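# Packing & Mailing Questions (the ones I get all the time)

I run Wulden out of the back half of my building and I mail out a lot of secondhand desk and kitchen stuff: mugs, lamps, clocks, old adding machines, plants when the weather allows. People write to me about the packing nearly as much as they write about the things themselves, so I finally typed up my answers. If yours isn't on here, send me a note. I'm slow in December but I do get to everybody.

## Ordering and shipping

### How soon does my order go out?

I pack on Tuesday and the truck comes that afternoon. If you order Tuesday morning before 10 you've got a decent shot at making it, but please don't count on it. Anything later waits a week. I know, I know, everybody else ships in an hour! I tried packing every day for a while and I broke more things and enjoyed it less.

### Can I pick it up instead?

Sure, if you're near Gomgate. Write first so I can have it off the shelf. I won't box it unless you ask me to, so bring a towel or a tote for anything that can chip.

### Do you ship plants in winter?

Small ones, sometimes. Succulents are tougher than people think but they hate freezing, and a box can sit on a porch a long time. If your overnight lows are under 46 I'll hold the plant and send the rest of your order, and you don't pay shipping twice. I eat that one.

### What's the biggest box you'll do?

Nothing I can't carry down the steps by myself. I sold a drafting lamp once that needed a box the size of a kid's coffin (sorry, that's what it looked like) and I swore off big stuff after that. If a listing says "pickup only," that's the reason, and no amount of extra postage will change my mind.

## What I pack with

### Are those the foam peanuts or the starch ones?

Both, depending on what's come in. I reuse whatever people give me and I buy starch when I run out. You can tell by putting one under the faucet. Starch melts into goo and foam just sits there looking at you. I don't mix them in one box if I can help it, so you can toss the whole batch the same way.

### Why do my peanuts look used?

They are! Some of them have been across the country more times than I have. Efraín Huanca has the frame shop next door and he saves me every bag that comes in with his glass orders. At last count I'd reused more than 4,000 boxes' worth of filler of one kind or another, and I've never had a thing break on account of a peanut having been somewhere before.

### Do you take donations of packing material?

Yes please. Peanuts, air pillows, clean bubble wrap, the crinkly paper from shoe boxes. Bag it and leave it by the side door. What I can't use: newspaper (the ink gets on everything), anything that smells like cigarettes or dryer sheets, and those gel ice packs, which people keep bringing me and I have no idea what to do with.

### What do you do with the big clear bags?

Save them. A big clear bag is the handiest thing in the room. I use them as a liner when I pack a plant so the dirt stays on the plant's side of things, and I dump peanuts into one when I have to empty a box and start over. Don't bother folding them. I stuff them all in a drawer and pull one out when I need it.

Keep them away from little kids and cats though, same as any plastic bag.

## Packing it yourself

A lot of you are mailing things to your own family or sending something back to me, so here's how I go about it.

### How big should the box be?

Bigger than you want it to be. You need a couple inches of filler on every side, and that means the bottom too, which is the side people skip. If the thing touches cardboard anywhere, get another box or take something out.

### Can I put a mug and something heavy in the same box?

You can, but I'd wrap the mug like it's going alone. Paper stuffed inside it first, then a strip of paper wound through the handle and around the body, then bubble wrap over the whole business. Handles are what break. I've had a Tremblay mug come back to me in perfect shape except that the handle was rolling around loose in the bottom, and there's just no fixing that so you'd want to drink out of it.

Heavy thing at the bottom, mug above it, plenty of filler between. Shake the box. If you hear anything or feel anything shift, open it back up and add more.

### How about a calculator or something else with buttons?

Take the batteries out if it has the kind you can get at. Lay a piece of cardboard over the buttons and the display, tape the cardboard to itself and keep the tape off the plastic. I learned the tape thing on a really lovely old desk model from the Trornerow office sale, and I was at it with rubbing alcohol all evening. Then wrap it and stand it on edge, up against the side of your filler. Flat in the middle is where everything else lands on it.

### And a small potted plant?

Don't water it for a few days before. Paper tucked over the soil, around the stem, then a bag pulled up around the pot and taped snug so the soil can't go anywhere. For spiky ones I roll a loose collar of paper around the leaves. Leave the top open so it can breathe a bit, and write THIS END UP on the box in letters so big they're rude. They'll ignore it, but I feel better.

### Can I ship liquids?

Not with me. I don't care how good the lid is. I had one jar of ink open up in a box and it got on a tablecloth, two books and a letter opener, and I still find purple on my shelves. Anything that pours goes in its own box from its own person.

Same goes for the table, by the way. I know better than to have a drink out when I'm packing and I do it anyway, and so will you. Just put it where your sleeve isn't going to find it.

### How full is full?

Peanuts up past the top edge, so the flaps push back a little when you close them. They settle on the road. If you fill level, you'll have an empty inch by the time it's there and everything will be bouncing around in it. Somebody always asks me if overfilling makes the box bulge, and a small bulge is fine. If you have to sit on it, take some out.

### How much tape?

More than one strip, less than a mummy. I do one down the middle seam and one across each end, top and bottom. The brown paper kind is pretty but it doesn't like my boxes, so it's the plain clear stuff for me.

### How do I keep the peanuts off my floor?

You don't, not completely! They stick to sleeves and dogs. What helps is standing the box on the table with the flaps up, so they act like a wall when you pour, and pouring low instead of from up by your chin. Wipe your hands with a damp cloth if they start clinging. On dry winter days I wipe the table too.

### Do I need a special table?

No. Mine's a light butcher-block top and I love it, but I packed on an ironing board for my first 49 orders and they got there. What you do want is room to lay out everything that might go in the box before any of it does. I like to have the mug, the calculator, the plant and so on out where I can see them, box toward the back with its flaps up and some peanuts already in, and then I work out the order. It saves me a lot of unpacking. My bags end up all over the middle, but you can be neater about it.
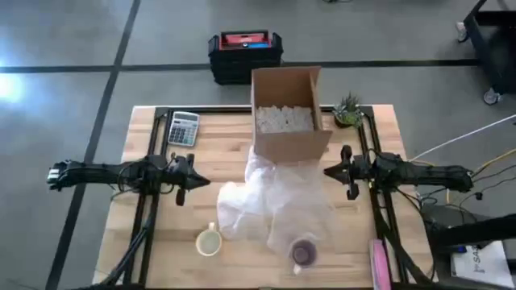 ### Something showed up broken. Now what?

Oh no, I'm sorry! Don't throw anything out yet. Take a picture of the piece and one of the box (outside and inside), and write me with your order number. I'll refund it, or if I have another one I'll send that. You don't have to mail the broken one back. I do like hearing how it was sitting in the box when you opened it, on top or at the bottom or over in a corner, because that's how I figure out what to do differently on the next one.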